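I caught up with Imke Voß of Bemedgate over a very long coffee, because I wanted to know why a small host would still bother with tape backups. "Disks fail in batches," she told me. "Ask me about January!" 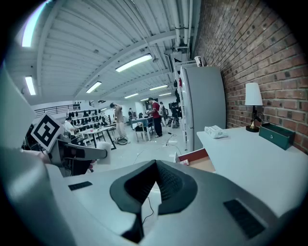 So I did, and she groaned. They'd lost 11 drives in one rack (all the same age, of course) and had 400 mailboxes to restore. "Kai Gerlach slept at his desk," she said. 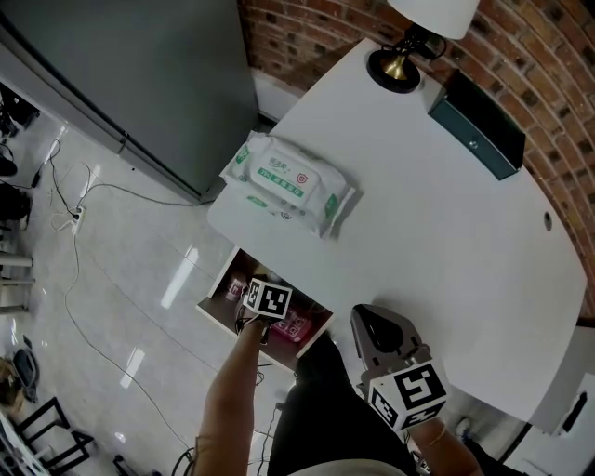
Her advice for anyone renting a server is pretty simple – do a test restore every 30 days, and time it.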